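Geum Lab Notes, August 2022

From the simulation group

Training on switches and sinks with one policy

Over the spring we tried to find out whether a single policy could handle two kinds of work that we had always trained separately. One kind is fixtures: levers, knobs and other parts that are attached to something and can only move in a set way. The other is loose items, which can be picked up from anywhere and will fall over if you bump them. Our older setup, Trarkov, had a separate policy for each kind and a small classifier that chose between them. The classifier was the weak part. When it picked wrong, the arm would try to lift a lever as if it were a bottle, and the episode was lost from there.

The new method is called Condholm. It drops the classifier. The policy gets the camera images and a short written goal, and it predicts the next stretch of gripper motion along with a guess at how the object will move in response. That guess is compared with what the simulator reports a moment later. If the two disagree by too much, the policy throws out the rest of its plan and makes a new one. We expected this check to help mostly with fixtures, where a wrong pull direction shows up right away. It helped with loose items as well, mainly in tight spots such as a basin with high sides.

We collected 656 demonstrations in simulation, all by teleoperation, and trained on those alone. Testing used 1,000 episodes with new object positions and new room surfaces. Trarkov failed 354 of them. We ran Condholm on the same episodes with the same starting positions, and its failures were fewer in both groups, with the larger drop on fixtures. The full table will be in the write-up.

A few things still go wrong. Small objects that sit close together are hard, and the policy sometimes closes on both. Thin parts are often lost in the wrist view when a finger passes in front of them. We also found 27 demonstrations where the goal text named the wrong object. Those have been fixed, but the numbers above come from before the fix.

The wrist view on a lever task comes first, then a room view with the gripper over the sink.
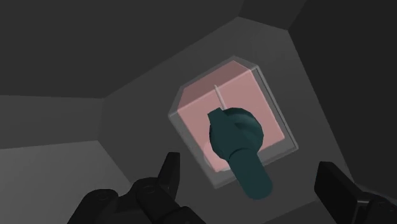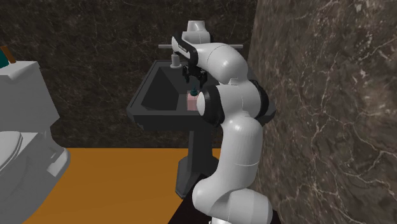 Next steps

We are retraining on the corrected set now. After that we plan to move a small group of the lever tasks to the real arm — no loose items yet — using the Zoker controller we already have. If you have a fixture model you would like added to the test set, send it to the group with its joint limits filled in. Models without joint limits take us most of a day to sort out, so please check before sending.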